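Wanted: people who will tell us our rules are wrong

Stemcombe, working panel on household robot practice
Paid, part time, starts in June

Liken has spent two years writing a code of practice for robot arms that work in homes. It runs to 139 clauses. I have read all of them, and I would trust perhaps half with my own kitchen. The rest say things like "the operator shall take suitable care", and I have yet to meet anyone who can tell me what that forbids.

So before the thing goes any further we want a panel of 37 people to pull it apart. You don't need a degree, and we would prefer that you haven't sold robots for a living. Fitters, carers, cleaners, insurance assessors and retired inspectors are all welcome. So is anyone who has had to fill in a risk form they knew was rubbish.

The work is reading clauses, watching simulated runs, and writing down where the two part company. A run may look perfectly tidy and still break a rule. It may also keep to every rule and be something you'd never allow near a child. We want both kinds reported. Much of the material is close work, with the gripper right up against whatever it is dealing with and large flat panels near the arm. 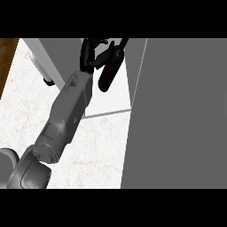 Does a clean run in simulation count as proof that a rule works?

It counts as a reason to try the rule on a real machine, and nothing more. Simulated floors don't have crumbs on them unless someone puts them there, and the present draft leans on simulation far too heavily for my liking.

You will be sent 500 short runs over the course of the panel, in batches, with a plain form for each. Please don't score them out of ten. The last panel, run by Prulden, did that and ended up with an average which nobody could use.

Pay is £338 for each batch returned, whether or not we like what you say. Travel to Stemcombe is paid for the two meetings. There is no bonus for agreeing with each other.

We can't take anyone now employed by Hafstein, whose staff wrote the first draft.

To apply, send one page to Kaj Oddsson at the Liken office by 07/04/2026. Tell us about a safety rule you have worked under that did no good, and what you would have put in its place. Leave out the covering letter. If you think the whole idea of a voluntary code is a waste of time, say so and apply anyway.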